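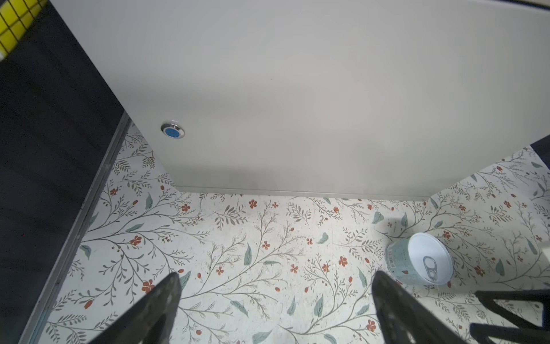

Anahera Ashby wrote to us last year that every country guide she had ever bought told her the locals were "warm but reserved," and she wanted to know which people on earth that leaves out. We didn't have a good answer. We still don't, and her letter gets passed to anyone who comes to write for us.

About Pokeck

Pokeck publishes short guides to how people in other countries live, work, eat and argue. We have put out 61 of them so far. We don't do national character, or we try not to. When a writer tells us that the people of a place are proud, or blunt, or love their children, we ask compared to whom, and how the writer found out. Most of those lines don't survive the question.

Khadija Shehata started the company after ten years of editing travel books she didn't much believe. Giang Ngô joined her to check the language notes. He is still waiting to see proof that any language has 100 words for anything, and he has read a lot of drafts that promised it.

How a guide gets made

Each guide has 2 writers, one who grew up in the place and one who moved there. They often disagree. Where they do, we print both accounts and leave it at that, which some readers find annoying. We have had complaints.

We don't take money from tourist boards. We also don't claim our guides will make you fit in, close a deal or get invited to dinner. A book that size can't do it, and we'd be suspicious of one that said it could.

Corrections

Magdy Nasr keeps the corrections list, now at 264 entries. It's open to anyone. The longest run of entries concerns tipping, and we are probably still wrong about some of it.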